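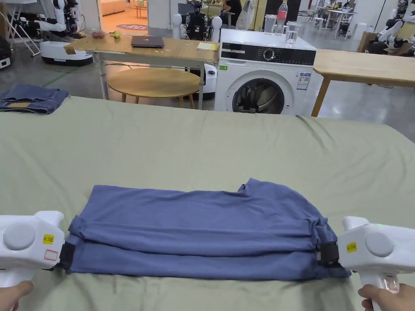

**People wanted – clothes swap, mending room and winter clothing store, February opening**

Posted 10/30/22, please pass on to anyone who might be up for it

We need people. Quite a few. Two paid part-time jobs and then a longer list of unpaid bits, some of which are only an hour here and there. Read down to whichever one sounds like you, skip the rest.

Quick background for anyone new. Grina is the clothes swap that used to run out of the back of the old bakery. Bring clothes, take clothes, no money, no points system, no questions about how many bags you took. It stopped when the bakery lease ended and everything has been in storage since, mostly in Catríona Flanagan's garage and some of it in my spare room (which I would like back). We now have the ground floor of the Ó Flaithearta building, the one with the green shutters, on a proper lease. Doors open in February.

Same as before only bigger. Swap rails at the front, mending room in the middle, and a store at the back for coats, school jumpers and bedding that goes out by referral. More than 800 items waiting to be sorted and that's before anyone clears out a wardrobe after Christmas.

**Job 1 – Sorting room lead (paid)**

13 hours a week, spread over three mornings. We can be flexible on which mornings but they need to be the same ones every week so people know when to drop off.

What you'd be doing:

- taking in bags at the side door, weighing them, writing it in the book
- sorting into swap / mend / store / rag
- running the washing machines (two) and the dryer (one, temperamental)
- folding, sizing, labelling, getting things onto shelves or rails
- showing new sorters how it's done and being patient when they put everything in mend
- ringing the rag merchant when the cage is full. Before it is full, ideally

You'll need to be able to lift a full bag and be on your feet for most of a shift. If that's a problem on some days but not others, still apply, we can move tasks about. Retail or laundry or charity shop experience is handy. Raising a houseful of children also counts, put it on the form. Don't need qualifications. Do need to be able to tell wool from acrylic, or be willing to learn fast, as we have lost some very good jumpers to the 60 wash.

Reports to me (Eoin). Six month contract to begin with, funding is applied for beyond that, no promises.

**Job 2 – Mending tutor (paid)**

One evening session and one daytime session a week, plus an hour either side to set up and clear away, also paid. Shiuli Jayasinghe did this at the bakery for two years and is moving away, so big shoes. She has left all her notes and is happy to do a handover with whoever gets it.

Sessions are for up to ten people. Some have never threaded a needle. Some are better than you will be and come for the company. You'd cover:

- buttons, hems, split seams
- darning by hand, and patching knees and elbows
- zips, if you're brave
- basic use of the machines, threading, bobbins, what to do when it jams
- taking in a waist, letting down a school skirt

We want somebody who can explain a thing three different ways without sighing. You don't have to have taught before. Bring something you have mended to the interview, doesn't matter how small or how ugly, we want to hear how you went about it.

Patterns and thread supplied. There's a small budget for materials, ask Catríona before spending it and keep the reciept.

**Unpaid – everything else**

Expenses covered, bus fare or mileage. Tea covered. Biscuits depend on who's been in.

*Sorters.* As many as we can get. Two hour shifts. You can do one a month or one a week, just tell us which. Over 16s on their own, under 16s with an adult. Good one for anybody who likes putting things in order. You'll learn our folding method, it's fussy, lengthways first and then in from the ends, sizes facing out. It's so the stacks don't fall over when someone pulls a large from the bottom.

*Front of house.* Say hello, explain how it works, hang up what gets tried on. Other languages very welcome, Polish, Ukrainian, Portuguese and Arabic especially.

*Van.* Cudum, the furniture people, are lending us their small van two afternoons a month. Need drivers over 25 with a clean licence, for the insurance. Tomás Fitzgerald is doing the rota. There's always a second person so you won't be carrying on your own.

*Shelving and paint.* This is the urgent one. The back room has nothing in it yet by way of shelves and the walls are a sort of nicotine colour. Valentin Aigner is running work days through the rest of the autumn. If you own a drill, come. If you can hold the other end of a plank, also come. Old clothes, closed shoes.

*Repairs at home.* Take a bag of mending away, bring it back done. No deadline within reason. Suits people who can't get out much, we'll drop off and collect if you're in town or out as far as Braditetti.

*Somebody who understands spreadsheets.* The stock list is currently in three places and they disagree. Please help.

**What we can pay**

Both jobs are at the same hourly rate, which is in the application pack. Holiday pay on top, worked out on your hours. Paid monthly. We looked at putting one post at more than the other and decided against, it was a short meeting.

Start-up money is a grant of €4000 towards fit-out and equipment, separate from wages, so no, painting isn't going to eat your salary. A couple of people have asked.

**The building**

Level access from the side door. Front door has one step and a ramp that has to be put out, so ring the bell and we'll do it. Accessible toilet, working. Heating is on a timer and the back room is cold in the mornings, wear layers. Parking is bad. Bus 39 stops across the road. Bike racks outside the library.

Quiet hour planned for the first hour of each swap day, no music, fewer people in at once. If you'd prefer to only do shifts in the quiet hour say so on the form and we'll keep you one.

**How to apply**

For the paid jobs – pick up a pack from the library desk or the noticeboard outside the Ó Flaithearta building. It's two pages. Fill it in by hand or type it, or if forms are a nightmare for you, ring and ask Catríona to go through it with you over the phone. No CVs needed, we won't read them before the form anyway. Tell us about things you have done, at work or not, that match the list. Two names we can contact for a reference, one can be a neighbour.

Interviews will be in the building, with Catríona and me, half an hour or so. You'll get the questions the day before. For the sorting job there's also a short practical with a mixed bag, no trick items in it.

We'll tell everybody either way. If you don't get it and want to know why, ask and we will tell you properly.

For the unpaid roles – no pack, just leave your name, number and what you fancy doing in the box at the library, or come along to a paint day and find Valentin. Garda vetting is needed for anyone helping with the referral side, we do the paperwork with you and it can take a few weeks so get in early for that one.

**Please don't drop off clothes yet!**

There's nowhere to put them. The garage is full. My spare room is full. Wash them, bag them, hold onto them till we open. The one exception is childrens winter coats, any size, working zip – those are going straight out by referral now, so ring Catríona and she'll meet you.

Also after, if you've any lying about: wooden hangers, a clothes rail with wheels that still turn, a full length mirror, extension leads (newish), a kettle. Not mannequins. We've been offered a lot of mannequins.

Thanks all

Eoin Keogh
for Grina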